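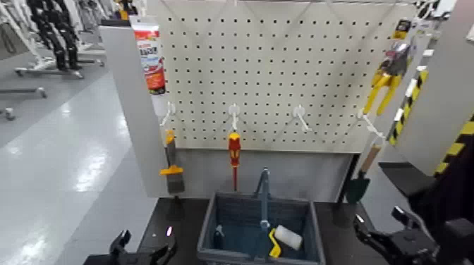

Support > Temen two-arm station > Setup guide > Section 4: Pegboard cell

4. Setting up the pegboard cell

This section covers placing the table and board, hanging the tools, and checking the reach of both arms. Finish Section 3 (power and emergency stop) before you start. Two people are needed for steps 1 to 3.

4.1 Placing the table and board

1. Roll the robot base to the floor marks and lock all the casters.
2. Set the worktable in front of the base. The front edge of the table must be 60 mm from the base bumper.
3. Fit the pegboard frame behind the table and tighten the side panels by hand. The board should stand square to the table.
4. Measure from the floor to the tabletop. The standard height is 800 mm. If your table is adjustable, set it now and lock the legs.
5. Tighten the side panels fully with the key from the hardware bag.

CAUTION: Keep the emergency stop within reach whenever the arms are powered. Do not lean over the table to adjust a hook with the arms live.

4.2 Hanging the tools

The pick routine uses four hooks in a row across the lower half of the board. They are numbered 1 to 4 from left to right, as seen from the robot.

1. Push each hook in until its back plate sits flat on the board. A hook that tips forward will throw off the grasp height.
2. Hang the paintbrush on hook 1, bristles down.
3. Hang the screwdriver on hook 2, shaft down.
4. Leave hook 3 empty. It is the return position for the first test.
5. Hang the garden trowel on hook 4, blade down. The blade may sit at a slight angle.
6. Hang the pliers near the top right of the board with the handles pointing down and spread. Closed handles are hard for the fingers to get around.
7. Put the basket on the table below the board, centered, and place the paint roller in it toward the front right with the yellow handle angled down.

NOTE: Tools of a different size can be used, but each one has to be taught again. See Section 6.

NOTE: If the trowel blade touches the tabletop, move hook 4 up one row and repeat the height check.

4.3 Checking reach

1. Clear people from the cell and switch on arm power.
2. On the pendant, open Setup > Reach and select Low Speed.
3. Jog the left gripper to hook 1, then the right gripper to hook 4. Stop short of the tool each time.
4. Jog each gripper down to the basket. The fingers must pass over the rim without touching it.
5. Bring both grippers back to the front of the table with the fingers open and press Save Ready Pose.

If the pendant shows code 2866, an arm has reached its joint limit. Back the arm off, switch off arm power, and check the distance in 4.1 step 2. In most cases the table has been pushed back.

4.4 Regular care

Check the hooks for play at the start of each shift. Wipe the finger pads with a dry cloth. Replace the pads after 1000 grasps, or sooner if the surface looks shiny. Run 4.3 again after any move of the table, even a small one.

Section revised in June by Yasaman Fallahi.

Related sections
Section 3: Power and emergency stop
Section 5: Head camera alignment
Section 6: Teaching a new tool
Zamani finger pads: removal and fitting

Contact Zukcombe Support | © Zukcombe | Back to top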